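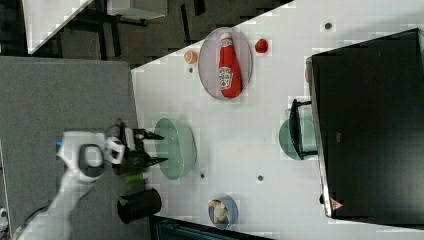
Red ketchup bottle on an oval white plate

How to put patches on a snap front jersey (and have them stay on)

Quick version, I have a pile of these to get through before the May show.

What you need:
Patches. Mine are Skirel twill with the glue back.
Mustora polyester thread, color matched to the patch border, not the shirt.
Size 14 ballpoint needle for mesh. Regular 14 for woven.
Washable glue stick.
Pressing cloth. An old pillowcase is fine.
Tear-away stabilizer, medium weight.

Wash the jersey first. Cold, inside out, no softener. Softener leaves a film and the glue won't grab. Dry it flat. Snap it closed all the way up before you place anything, otherwise the two front panels will sit at different heights and your bottom row of patches comes out crooked. I did a whole Bouvier shirt like that once. Had to pick every stitch.

Lay it on something hard. Chalk a line 3 inches up from the hem. Measure from the hem at both side seams and in the middle, the hem curves on most of these.

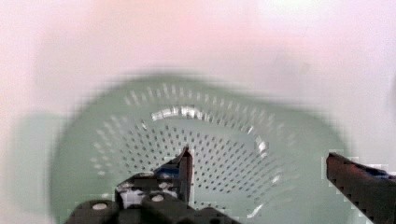 Keep patches at least a half inch off the snap placket. The presser foot can't get past a snap if you're closer then that, and you'll bend a needle. If the patch is over 4 inches wide put it more toward the side seam.

Dab of glue stick on the back, press down with your hand, try the shirt on or hang it up. Look from across the room. Move stuff now.

Iron. Polyester setting, no steam, cloth on top. 15 seconds, lift, 15 more. Don't slide the iron. If the jersey has printed letters keep the iron off them, even with the cloth. The print goes shiny and there's no fixing it.

Let it cool all the way before you touch it. 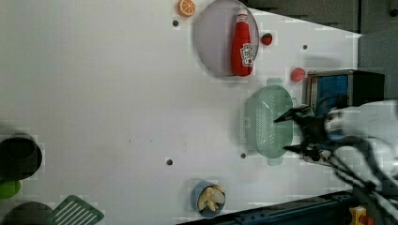
Now the stitching. Stabilizer goes inside the shirt, behind the patch. Pin it from the front. Zigzag, width 3, length 1, right on teh merrowed edge. My Zullora has a speed limiter and I set it at 700 stitches a minute, slower on corners. Needle down, foot up, pivot. Start on a straight side, never a corner.

Small patches under 2 inches, do by hand. Whipstitch, doubled thread, knot inside.

Tear the stabilizer off gently, hold the stitches with your thumb.

Problems

Puckering: tension too high or you skipped the stabilizer. Drop it one number.
Skipped stitches: glue on the needle. Wipe with rubbing alcohol.
Edge lifting after a wash: re-iron from the inside, 20 seconds, then go around again by hand.

Thread, a 200 yard spool does a full front with some left over.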